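Ticket 673 — Grekance portfolio screener, sector weights wrong
Opened 27th November. Status: resolved.

Gakon sector fund shows 108 percent total weight after the August rebalance. Export to CSV gives the same figure. Cache cleared, no change.
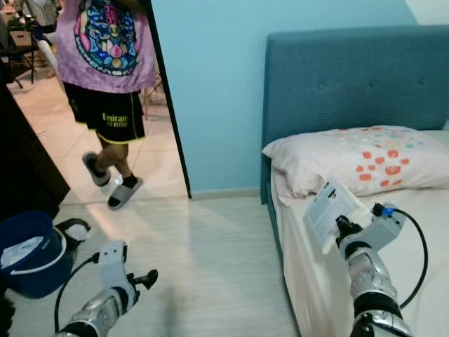
The Grurov price feed was checked next and is clean. Holdings load in order, and 31 positions match the issuer file. The label field takes free text, so a test portfolio was saved as "Fly Better", the words printed on the black shorts, to rule out a naming conflict. Same total.

Cause: Diệp share classes were imported as 2 separate holdings and each was given the full weight. Merged the classes and reran the import. Total now reads 100. 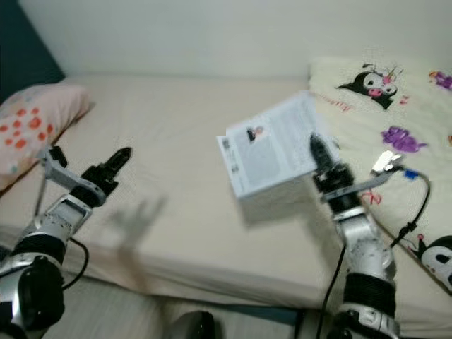

White box over the beige mattress, right arm lifting.

Dividend yield column not affected. Reopen if the total drifts after the next rebalance.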